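Rivelstead table cell: setup and upkeep notes
Last revised June 22, 2021

These notes go together with the Pimar recordings. They explain how the cell is kept in order, so that somebody new can bring it back to the same state. The release has 321 episodes; 274 of them were made after the table was taped again in May.

Table surface

Lay the tape by hand, long lines first, then the cross lines. Press it down with a dry cloth. The lines are a guide for placing objects and they are not exact, so please do not calibrate from them. Start from a crossing when you put the rack back.
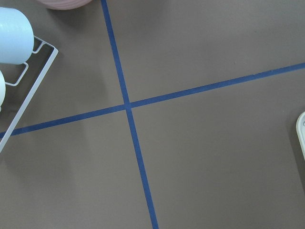
Does the wrist camera need a new calibration after the tape is changed?

Only if the camera or its bracket was moved. Tape alone has no effect on the Plivton calibration file, but run the short check and write the result in the log.

Weekly work

Wipe the wrist camera lens. Check the 8 screws of the gripper flange with the small torque key. Move each joint slowly through its range and listen. After every 500 hours the arm gets the long service, described in the file service_long.txt.

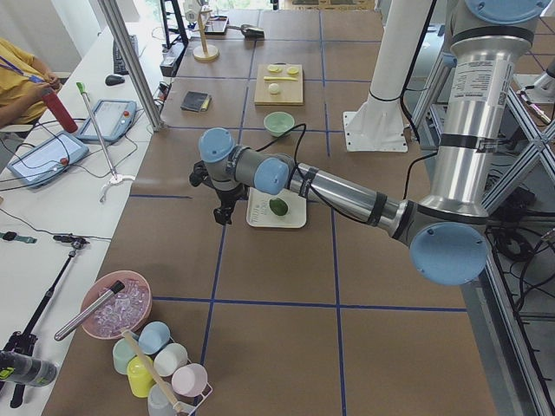 Cables cause most of our stops. A cable which pulls at the wrist gives a false force reading, and the arm then halts in the middle of a task. Before you start, send the arm to its far positions at low speed and watch the black cables along the forearm, also the loop that goes up towards the back of the table. The loop must stay free at all positions. If it becomes tight, open the nearest clip, give more length and repeat the test.

Known problems

Chiba driver 2 sometimes loses the gripper after a restart. Switch the gripper off, wait, and switch on again.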